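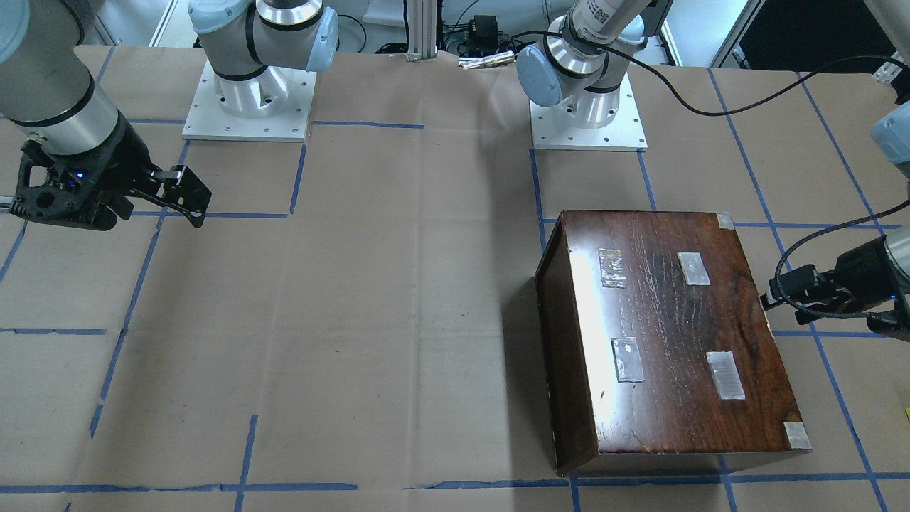
A varnished wooden box on the papered table.

About Sampaio

Welcome, and thank you for stopping by! Sampaio is a small woodworking and finishing school on the upper floor of the old Stonov feed store in Grurnness, right where the river road bends. We teach evening and weekend classes to grown-ups who would like to make something with their hands, and we have been at it for 11 years now (which still surprises us a little when we say it out loud).

The school started with 2 benches, a borrowed table saw and a single course in box making. A box is a friendly first project. It is small enough to carry home on the bus, and yet it asks you to measure, cut, glue, sand and finish, so by the time you are done you have tried a bit of everything. We still begin most of our students there, although these days we also run courses in picture frames, stools, simple shelves and chair repair, plus a finishing course that covers oil, shellac and varnish and that people seem to come back to again and again.

Our main course, which we call Rekent after the lane behind the building, runs for 44 hours spread over the season. Classes are kept small so that everyone gets a bench and plenty of help, and you are welcome to go at your own pace. Some students finish early and start a second piece, others spend three happy evenings on one hinge, and both are fine with us!

You do not need any experience or any tools. Lumber, glue, sandpaper and finishes are included in the fee, and aprons hang by the door. Please wear closed shoes and tie back long hair. If you have an old piece at home that needs attention, bring it along to the chair repair evenings and we will gladly take a look and tell you what we think it needs.

Every December we clear the benches and hold an open house, with cider, cookies and a long table of student work, and families and neighbors are all invited. Last time we put out 40 chairs and still had people sitting on the stairs.

Registration for the fall classes opens 2019-07-01. You can sign up at the front desk or through the form on our Classes page, and gift certificates are available all year.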